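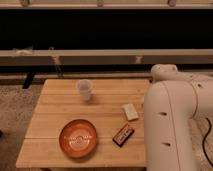
3.2 MATERIALS AND TABLE LAYOUT

Last updated: April 29, 2023
By the Zitora tableware group

Layouts were set on a pine-plank tabletop. The small items included a translucent cup, placed toward the back, and a shallow orange bowl, placed at lower left. A dark rectangular package lay at an angle to the right of the bowl (Figure 2). Package lettering was not legible at this viewing distance and was not coded.
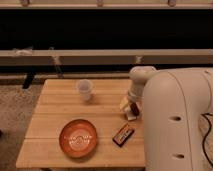 Figure 2. Cup, bowl and package on the pine tabletop.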